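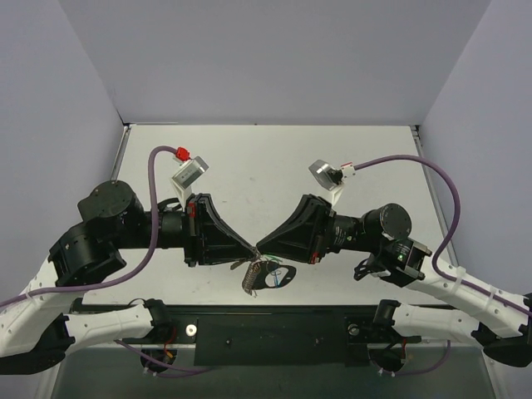 Relatório de progresso – Projecto Iretti
Reabilitação da horta comunitária e recolha de sementes tradicionais
Período: até ao fim de Dezembro
Para: Fundo Wendura, a/c Elis Ruddock

Elis, segue o relatório. Vai mais curto do que o anterior e com as contas em anexo separado, como pediu. Se faltar alguma coisa diga, tenho tudo numa pasta mas a pasta está uma confusão.

1. Resumo

Dois talhões novos abertos. Rega instalada no talhão de cima, no de baixo ainda não. Colecção de sementes com 343 lotes registados. Oficinas a correr, excepto a de enxertia, que passou para a primavera. Atraso principal: o muro do lado do ribeiro. Orçamento dentro do previsto, com uma transferência entre rubricas que peço para aprovar (ponto 6).

2. Terreno e solo

Limpeza do silvado concluída. Levou mais tempo do que estava no plano, as raízes iam muito fundo junto ao tanque velho e tivemos de tirar à mão, com enxada e alavanca. A máquina não passa no portão, já sabíamos.

Análises ao solo: pH baixo no talhão de baixo, como se esperava, matéria orgânica fraca nos dois. Calcário espalhado em Novembro, antes da chuva grande. Estrume curtido veio da quinta de Lougher, duas carradas, sem custo de material, só transporte. Adubação verde com tremoço e aveia no talhão de baixo. O tremoço pegou bem, a aveia às falhas, os pombos comeram uma parte. Rede por cima desde então.

O muro: caiu um troço na semana das cheias. Pedra solta, ninguem se magoou. Está vedado com fita e estacas. Pedi orçamento a dois pedreiros, só um respondeu. O outro diz que vem ver depois das festas. Enquanto o muro não estiver feito não abro o caminho de baixo ao público, fica a entrada só pela rua de cima. Isto obriga as escolas a dar a volta toda, paciência.

Composto: três caixas a funcionar. A do meio aqueceu pouco, demasiada folha seca e pouco verde. Revirada e corrigida com borras de café da pastelaria. O resto normal.

3. Água

Depósito colocado e ligado ao algeroz do barracão. Encheu com as chuvas de Novembro. Filtro de entrada entope com folhas do plátano, limpar todas as semanas (ficou na escala).

Gota-a-gota no talhão de cima: montado e testado. Uma fuga na ligação ao depósito, resolvida com abraçadeira nova. Programador Purnitz a funcionar, a pilha durou menos do que devia, comprei outra e guardei a factura.

Talhão de baixo: tubo comprado, por instalar. Não faz sentido abrir valas com a terra neste estado. Fica para Fevereiro, se o tempo deixar.

O poço continua por resolver. A junta diz que a licença é com a câmara, a câmara diz que falta a planta. A planta foi entregue duas vezes. Vou lá outra vez em Janeiro com o comprovativo na mão.

4. Sementes

A parte que correu melhor. 343 lotes registados, cada um com ficha: nome local, quem deu, lugar, ano da colheita, modo de usar. Muito feijão, demasiado feijão até, mas há coisas boas no meio. Um feijão de trepar riscado que três famílias chamam por três nomes diferentes e que nos parece o mesmo. Fica em fichas separadas até cultivarmos lado a lado no verão. Couves: pouca confiança, cruzam umas com as outras, marcámos a vermelho os lotes sem garantia de isolamento. Abóbora menina, igual problema.

Ensaios de germinação feitos numa amostra dos lotes mais antigos. Milhos bem. Cebola má, como era de prever com semente de mais de dois anos. Os lotes de cebola têm prioridade para multiplicar já este ano, senão perdem-se.

Armazenamento: frascos de vidro com sílica, frigorífico só para os lotes raros. Etiquetas refeitas a lápis porque a tinta da impressora borrou com a humidade. Foi uma tarde inteira perdida mas está feito.

Recolha nas aldeias: fomos a todas as que estavam no plano menos à da serra, estrada cortada. Fica para quando abrir. As conversas foram gravadas com autorização assinada, falta transcrever mais de metade. A transcrição come muito tempo, não tinha noção quando escrevi a candidatura.

5. Oficinas e público

Oficina de limpeza e secagem de sementes: feita, sala cheia. Pediram para repetir.
Oficina de composto: feita, à chuva, menos gente.
Oficina de poda: feita. Podámos as macieiras velhas ao fundo, duas estavam com cancro e levaram corte forte. Pasta cicatrizante nos cortes grandes.
Enxertia: adiada, os garfos têm de ser colhidos em Janeiro e a enxertia em si só em Março.
Escolas: as turmas do primeiro ciclo vieram semear favas e ervilhas. As favas já estão de fora, as ervilhas as lesmas trataram delas. Ressementeira em tabuleiros debaixo do telheiro.

Folheto impresso e distribuido. Saiu com gralha no horário (abre às 9h e não às 19h), corrigi com autocolante nos que ainda tinha. Os que estão na biblioteca já não fui a tempo.

Lista de espera para canteiros individuais continua a crescer. Preciso de uma regra clara para os desistentes, há dois canteiros ao abandono desde o verão e as pessoas na lista perguntam, com razão. Proposta: aviso escrito, um mês, e depois passa ao seguinte. Gostava da sua opinião antes de afixar.

6. Contas

Mapa completo no anexo. Notas:

Gasto em vedação, ferramenta e rega conforme orçamento.
Saldo por gastar na rubrica de deslocações, por causa da aldeia da serra.
Rubrica do muro não existe, claro, o muro não tinha caído quando fizemos o orçamento. O pedreiro que respondeu pede 2333 euros com IVA, pedra aproveitada da que lá está. Peço autorização para usar o saldo das deslocações e a reserva de imprevistos. Se preferir esperar pelo segundo orçamento, espero, mas a encosta não melhora com a chuva.
Falta uma factura da casa de ferragens, prometida por email. Já insisti.

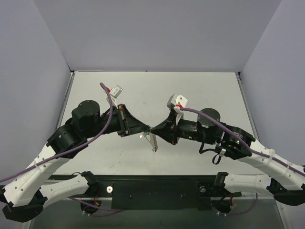
7. Atrasos e riscos

Muro: ver acima. É o que me preocupa mais.
Poço: sem licença não há água garantida em Agosto. O depósito sozinho não chega. Plano B é ligar à rede e pagar, com regras de rega apertadas.
Transcrições: atraso certo. Proponho entregar primeiro os resumos e as gravações completas até ao fim do projecto.
Espaço para os frascos: as prateleiras estão quase no limite. Há uma estante na antiga escola que nos podem ceder, tenho de ir medir.
Ratos no barracão. Armadilhas postas, sacos de semente passados para bidões com tampa.

8. Próximo trimestre

- Janeiro: garfos de macieira e pereira, identificar e guardar em areia. Câmara, por causa do poço. Medir a estante.
- Fevereiro: valas e tubo no talhão de baixo. Batata cedo no talhão de cima se a terra enxugar. Sementeira de cebola em tabuleiro.
- Março: oficina de enxertia. Troca de sementes aberta ao público, data a acertar com a biblioteca. Plantação da sebe no lado norte (pilriteiro, sabugueiro, loureiro), os pés já estão encomendados.
- Muro: assim que houver autorização.

9. Pedidos ao Fundo

Aprovação da transferência para o muro (ponto 6).
Resposta sobre os canteiros abandonados.
Confirmar se o próximo relatório é no mesmo modelo ou no novo, recebi os dois.
E se vier cá na primavera avise com uns dias, de preferência em Março, que é quando há mais para ver na horta. Botas, o caminho de cima também fica mau.

Anexos: mapa de despesas, lista de lotes, análises ao solo, orçamento do pedreiro. As autorizações assinadas seguem por correio, são muitas folhas para digitalizar.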